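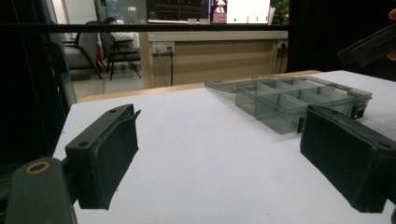 The two fingers, pads facing in.

July, 7:40 in the morning

Prellcombe shades again. I said I'd write this one up properly so that whoever opens the panel next doesn't have to start from my sticky notes, so bear with me, it's long.

Where we were: the living room shades on the Flernance controller were going down by themselves in the late afternoon, then coming halfway back up, then stopping. The owners thought it was the sun sensor. I thought it was the sun sensor too, for most of last visit, and I swapped it for the spare off the test board. Same thing the next day. So the old sensor is probably fine and is back in the drawer with a bit of green tape on it (green = tested good, please stick to this, the orange ones mean I haven't looked yet).

What I did this morning was pull the event log off the controller before touching anything. It only keeps the last 200 events and the hallway motion detector chews through those in no time, so if you go out there and want the log, get it first, before you walk up and down the hallway like I did last time. The log goes oldest at the bottom. I read it upside down for a good ten minutes.

There were two commands going to the shades, close together. One was the sun rule, as you'd expect: bright on the west side, inside temperature above the setpoint, shades down. Then a scene called "Evening 2" was firing, and Evening 2 sets the shades to half. I didn't know there was an Evening 2. It isn't in our copy of the program. My guess is somebody made it on the app, because it has the default icon and none of our rooms are spelled that way.

So the trigger. Evening 2 was tied to the lamp by the couch going on, and the lamp by the couch is on a plug-in dimmer that joins in whenever the load drops on that circuit. I don't fully get this part. What the log shows is the dimmer reporting "on" at 4 percent with no button press and no rule before it. My theory is that the replacement bulb is too small a load for that dimmer and it can't tell where zero is. I put an old-style bulb in and watched for an hour or so and got no false report, but that was the morning, and the trouble has always been in the afternoon, so I'm not calling it.

Changes made at Prellcombe:

Evening 2 is still there but its trigger is off. I didn't delete it, the owners may want it.
Sun rule now waits 9 minutes after its last move before it will move the shades again. It was waiting none at all, which was my doing.
Minimum dim level on the couch lamp raised a notch.
Saved the program to the laptop and to the shared folder, under the house name and the month.

10:15

Back at the shop. Had the Corevton thermostat on the test board while I ate something, and I want to get this down while I remember it.

The Corevton talks to the controller fine over the wire. Reads temperature, reads the setpoint, takes a new setpoint. What it won't do is take a mode change and a setpoint in the same breath. If you send "cool" and then "74" right behind it, it goes to cool and keeps whatever cool setpoint it had from before, and it tells the controller everything went great. I put a delay between the two and it behaves. I started with a two-second delay and it was fine most of the time, went to three and it's been fine since. I haven't tried to find the exact edge. Life is short, use three.

This matters for anybody writing an Away scene, because that's exactly what an Away scene does. I went back through our template and it does the mode and the setpoint on consecutive lines. So every house we've put a Corevton in with that template may be sitting at the wrong temperature when people go on vacation! Not dangerous, just a bit expensive, and it's embarrassing. I've fixed the template. The houses still have to be done one at a time, and I think we can do most of them remotely if the owners left the service login on.

Also the Corevton's screen dims after a while and then the first touch only wakes it up. I've had two calls about "the thermostat ignores me" and I bet that's all it is. There's a setting for it, third page of the installer menu, it's called "wake on approach" and it's off out of the box. Turn it on. I've written it on the inside of the cabinet door too.

1:30

MacBrayne called back about the door contacts. They're out of the recessed ones in brown until August and want to know if we'll take white. I said I'd ask. For the back doors on the lake job I don't see that it matters, you only see the thing with the door open, but the front door there is dark stained and white would look like a tooth. Maybe white for the back and wait for the front? We can put a surface contact on the front in the meantime and come back for it. I hate coming back for things, but still.

They did send the keypads. I counted 31 in the box against the packing slip and it matches, for once. Firmware on them is newer than on what we had before. I put one on the board next to an old one and the only thing I can find that's different is the beep, which is now louder and a little higher. There's still no way to turn down the exit delay beep separately from the alarm beep. I asked about this in the spring and I'll ask again, I suppose.

One thing to watch: the new keypads come set to address 1, every one of them. The old ones came with the address blank and would just sit there complaining until you gave them one. With these, if you plug two in at once, both look okay and then neither works right, and the controller reports a bus fault that has you checking your wiring. So one at a time, set the address, label the back with a marker, and then the next. I lost part of lunch to this.

3:50

Got a text from Prellcombe. Sun is on the west windows, the shades went down and they stayed down. So that's promising – but it's also a bit hazy out today, and I'd like a really bright afternoon before I believe it. I asked them to leave the old-style bulb in for now and to tell me if the lamp does anything odd. If it stays quiet for the week I'll put the small bulb back on purpose and see if the false reports start again. I know, I know, if it's working leave it alone. But I want to know if it's the bulb, because we've used that same dimmer in a lot of places.

Still to do, in no particular order:

Order one of those little dummy loads for the dimmer and try it here on the board.
List the houses with a Corevton and the old Away lines. I've started it on the back page of this book.
Answer MacBrayne about white or brown.
Ask the Prellcombe owners which of them made Evening 2, and show them how to set a trigger so it doesn't fight with the sun rule. Nicely.
Find the long programming cable. The short one works, but you have to sit on the floor.
The hallway motion detector out there reports way too often, see if it has a quiet time setting. I think it's a jumper under the cover, and the sheet for it is in the gray binder.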